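Callov cup, week two, quick notes before I pass out

Ok so bracket's done and I am wrecked. Posting this fast, will fix the typos tomorrow (I won't).

Team Hirnell took it 4-2 over Tundeo. Deserved. Game one was over in 13 minutes, Tundeo drafted three heroes that all want the same lane and then acted surprised when nobody had the other two. Salma Abou Zeid on support for Hirnell was unreal. Check the replay of game three, the save at the bottom gate. I yelled. Woke up the dog.

The new map, Ayala. Still not sold. The center objective is fine, the capture timer is down to 30 seconds and fights start earlier, good. But the side camps are worth way too much. Whoever gets both at the first spawn is up a level and thats basically your game. 7 of the maps played on it tonight went to whoever had first camps. Fix it please.

Ladder stuff: finished the night at 2,229, personal best!! Then lost two in a row and closed the client like an adult.

Lots of you asked about the map contest. Entries are open til the end of June. Rules same as last time, one map per person, no reskins, has to load without me installing nine other things. Glória Salgado is judging with me again and she is meaner than me so test your pathing.
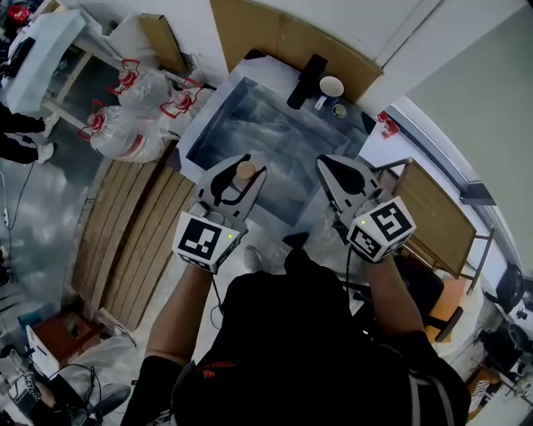
My own entry (not eligible, just for fun) is a small one, two lanes and a pit in the middle. The pit is the whole idea. Low walls so you can see in from every side, nothing to hide behind, one little neutral orb on the floor and both teams reaching in for it. Pretty much that shallow clear-sided box with the mottled gray bottom and the one small round tan thing sitting in it, except mine has lava. Glória says the lava is tacky. Lava stays.

Still need to do the minimap icons and the spawn room, which is currently a gray square. Also the orb sometimes falls thru the floor, if anyone knows why, comments are open.

Next bracket signups go up tomorow around noon. Subs welcome, Tundeo needs one.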